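Small things drawer: hair accessories at the spring swap

The spring swap takes place in April in the upstairs hall, and for the first time there will be a table for hair accessories only. In past years these went in with scarves and belts and came out of the bag in a tangle. Last autumn two full bags of bands and clips were left over at the end, mostly in good condition, and ended up going back into storage because people could not see what was in them.

Anyone bringing hair things this time is asked to sort them at home first. It takes less than an hour for most households. The easiest place to do it is on a bed, with the cover pulled flat, and with one shallow box to sort into. A lid from a gift box is fine. Low sides are better than high ones, and a plain white inside helps, as dark elastics and small beads show up against it. Empty the bathroom drawer, the gym bag and the bottom of the purse onto the cover, then move pieces into the box a few at a time.
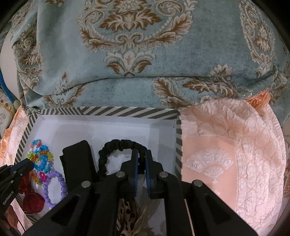
Fabric scrunchies are the item people ask for most, and black ones go first. Before putting one in the box, stretch it and let it go. If it comes back to shape, bring it. If it stays long, the elastic has gone. The cover can still be used, and the sewing group will take these separately in a paper bag marked "elastic out." They open a short length of the seam, pull the old elastic, thread a new piece and close it by hand. The group bought a reel of flat elastic from Krawczyk in the winter and there is plenty left.

Scrunchies can be washed in a mesh bag on a cool cycle with dark clothes. Lay them flat to dry. Do not put them in the dryer. Velvet ones should be done by hand in the sink with a little dish soap, rinsed twice and pressed in a towel.

Beaded elastics need a different check. Hold the piece by the beads and look at the cord where it passes through them. If it is fuzzy or has gone thin, it will snap within a few wearings, and the beads will be on somebody's floor. These can be restrung. The Stellness shop carries a clear cord that works for most sizes, and a double knot pulled back inside the bead will hold. Wipe plastic beads with a damp cloth. Please do not soak anything with glued parts.

Beads and small children came up at the last planning evening. It was agreed that anything with loose or cracked beads will be taken off the table, and that beaded pieces will be kept toward the back, out of reach of toddlers. If you bring beaded pieces, put them together in their own envelope. This saves time when the table is being set up. 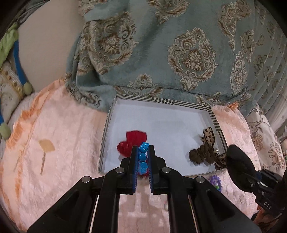 Nollach branch wrote in to say that they tried a separate table at their own swap and would do it again, but that they would not put everything out at once. Theirs started with 413 pieces on one long table, and people gave up looking after the first few feet. The second time they laid out one box for each color and refilled the boxes through the afternoon, and 36 pieces were left at closing. They also said to bring a hand mirror, as people like to hold a piece up before deciding.

We will follow the Nollach plan and sort by color. Blues and greens will share a box, reds and pinks will share another, and black and brown will have one each. Clear, white and metallic pieces will go together. If you can sort your bag the same way before you come, with a rubber band or a small bag around each group, the table can be ready much sooner.

We cannot take combs, brushes or used hair rollers. Metal barrettes are welcome if the spring still closes. Headbands should be tied together loosely with string so that they do not spring open in the bag.

Bags can be dropped off at the side entrance on the two evenings before the swap, between six and eight. Please write "hair" on the outside. There is no limit on what you bring, and you do not need to bring something in order to take something home. Anything left at the end goes to the Susto collection, which accepts accessories as long as they are clean and bagged.

Shallow boxes are still needed for the table, with or without lids. Shoe box lids are a good size. Leave them with the bags.

25 Mar 2001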